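1/ Since February I am responsible for the written rules of our two-arm cells at Nemanon. Several people asked me to share them. It is a small document, 8 rules on one sheet. I put them in this thread with some notes. Maybe useful for other small labs.

2/ First, what it is not. It does not replace your risk assessment, and it does not replace the manual of the arm. If your safety person says something different from me, listen to your safety person.

3/ Rule one. Before power, touch every bolt of both base plates. I mean with the hand, not with the eyes. A base that moves one millimeter on the rail gives you a wrong demonstration all day, and you will blame the software. I did this for a week.

4/ Rule two. One operator owns the stop button. This person does not hold a leader arm, does not answer the phone, does not edit the config. With two arms people think "each one watches his own arm". But the collision is always between the arms, so it belongs to both and then to no one.

5/ Rule three. Write the meeting zone on paper. This is the space where both grippers are allowed at the same time. Outside of it, only one arm may enter the other side, and only at slow speed. Ours is a small box in the center of the floor. We started with a bigger one and regretted it.

6/ Somebody from Woltbridge asked me why we need slow speed for arms that are so small. My answer: a finger is also small. And a gripper tip that hits another gripper tip bends, and you see it only later in the data.

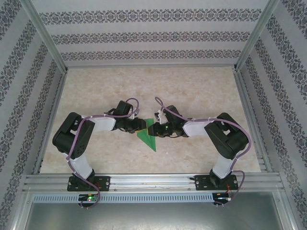
7/ Rule four is the one people fight with me about. Cables are inspected at the start of every session, by moving each joint by itself to its two limits. Look for a loop that becomes tight, and look for a loop that can be caught by the other arm. The second one is forgotten very often.

8/ A cable needs slack to follow the wrist, I agree. But slack is also a hook. We write the loop length in the log when we change it. If you change the loop in the middle of a set of episodes, you close the set and open a new one.

9/ Rule five. Soft objects have their own sheet. Paper, cloth, thin bags. For a hard cube you can say "grasp force 40% and finished". Folded paper remembers every pinch. After some attempts it is a different object, with new creases, and the policy learns the creases.

10/ So for paper we say: replace the object at a fixed interval, keep the old one in an envelope with the episode numbers, and never straighten it by hand between two episodes without a note. I know it sounds like bureaucracy. Last spring we had 3,773 episodes with folded paper and for 241 of them we could not say which piece was used. We removed all of them. It hurt.

11/ Rule six. The background is part of the experiment. Walls, floor pattern, lamps. Changing them is allowed, we do it on purpose, but it gets an entry like any other change. "I only changed the wallpaper" is not a small sentence in our lab - please write it down.

12/ Rule seven. Open boards stay away from the travel of the arm, and nobody plugs or unplugs a servo wire under power. We lost a controller this way. I will not say who did it (it was me).

13/ Rule eight. Every stop is logged, also the silly ones. Stop by mistake, stop because of a noise, stop because someone was hungry. If only the serious stops are written, people become shy to press the button.

14/ This last rule made the biggest change. In the first month we logged almost 73 stops. The team lead was worried when he saw the number. I was happy, because before that the log was empty, and I did not believe the empty log.

15/ About formal standards: the big ones for industrial robots are written for machines much larger than a desktop arm. I still recommend reading them, slowly, with a pencil. The vocabulary alone is worth the time. "Protective stop" and "emergency stop" are two different things, and in our old document we used them as the same word.

16/ We compared our sheet with the one from the Henríquez workshop. They do one thing better: the sheet is signed at the start of each session, by hand. Ours was a checkbox in Hivex, and a checkbox can be clicked before coffee without reading. We have copied the signature.

17/ They also ban long sleeves and lanyards near the cell. I have added this to rule two, and I am a little ashamed that it was missing.

18/ Open question for me: how do you handle a change of operator in the middle of a set? Now we close the set, but it makes many short sets and the people who train the models complain. If you have a rule which works for two arms, please reply with the exact text. I collect them for the next version.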